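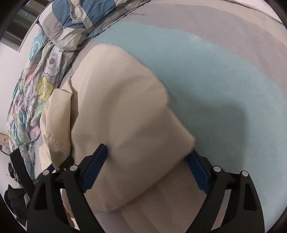 Leanne Ellwood asked if anyone on here had been to one of the Terkix open days, as she was booked on the Sunday session with her dad and couldn't tell from the listing what visitors do there. Her post in full is below.

We've got the 13:30 slot. The email says "hands-on bed-making and tidying demonstration" and not much else. Dad is 79, walks with a stick and is fine for short distances but can't stand for long. He used to mend looms and wants to see the mechanical side, I'm more interested in whether any of this will be in people's homes while he's still in his own. Is it a talk, or do you get to try things? Is there seating? And can you park near the door, or is it the multi-storey and a walk? I did ring but it went to a recorded message.

Posted in Days Out and Events, 3 replies

Rudd332
Went in March. Free tea. Parking is terrible, get the bus.

Lâm Hồ
I've been twice, once on my own and once with my nephew, so I can probably cover most of this.

It's a short talk first, then you go through to the rooms in small groups. The talk was 30 minutes when I went and there were chairs for everybody. The rooms part is 40 minutes and that is mostly standing. There was a bench in the corridor both times and people came and went from it without any fuss, but I'd ring again on a weekday morning and ask them to put a chair in the bedroom for your dad. They answer the phone before ten. After that you get the recording.

You do get to try things. The main one is the hand-held gripper, and the job they give you is moving cushions and bedding on a made-up bed. You hold the tool and the two fingers close on whatever you've put them round. The fingers are black plastic with blue pads down the inside, and the pads have a ridged surface with little teeth. A soft cushion folds in where the pads squeeze it, so you can see where the grip is. Your dad will like it if he's used to machinery – the linkage is all open, with round silver caps on the pivots, and you can watch it move as you squeeze. I spent most of my first turn looking at that and had to be told to get on with it.

Cushions are the easy part. My nephew wanted to do the duvet and that was much harder. He kept getting a pinch of it in the fingers and the rest stayed where it was. The woman running the room said thick bedding is what they spend most of their time on at the moment, and sheets are next. Her point was that a person picks up a duvet without thinking where the edge is, and a machine has to find the edge first.

As for when it'll be in homes, I asked that on the first visit and got a fairly straight answer. They said they don't have a date. What they're doing now is having people carry out ordinary household jobs with the hand-held tool, so there is a record of how each one is done, and the robot side is meant to learn from that. The Rava arm was in the second room and it did put a cushion on a bed while we watched. It took its time. You aren't allowed to touch that one and there is a line on the floor to stay behind.

Other bits that may help:

The entrance has a ramp on the left-hand side. The steps are at the front and they're steep.
There are four disabled bays by the door but you have to give them the registration beforehand.
The toilets are before the ticket desk, so go first. It's a long way back from the rooms.
The tool isn't heavy but you do hold it out in front of you. He may want to sit for his turn, and they let the man in our group do it that way.
The booklet costs extra and it's the same as what's on the wall.

Fludis Fan
Are you sure this is Terkix? I went to something like this at Fludis and it was all warehouse stuff, boxes on belts, no beds. We had headphones for the tour. If it's the same building there's a café over the road that does a decent bacon roll, shuts at two on a Sunday though.

Lâm Hồ
Different place. Fludis is on the trading estate, Terkix is behind the old library. Easy to mix up as they share a leaflet.

Leanne Ellwood
Thank you, Lâm, that's what I needed. I've emailed them the registration and asked about a chair. Dad wants to know if he can take the gripper apart, so I've told him to ask them himself.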